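Brincombe Toy Library: minutes of the September meeting

Nour Akl opened at 7.15 pm and thanked everyone warmly for turning out on such a filthy evening (and for the flapjacks, which went very quickly indeed).

The Cluvcombe fair raised £300, a lovely result, and we agreed to put £100 of it towards new jigsaws. The hall rent stays at £200 for the term.

Soft toys: after a good long chat it was agreed that we'd keep lending them, with a wash between families.

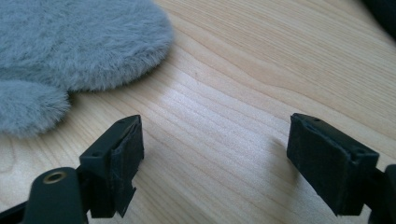
Item 4: grey-blue plush item.

Next meeting in the small hall, same time.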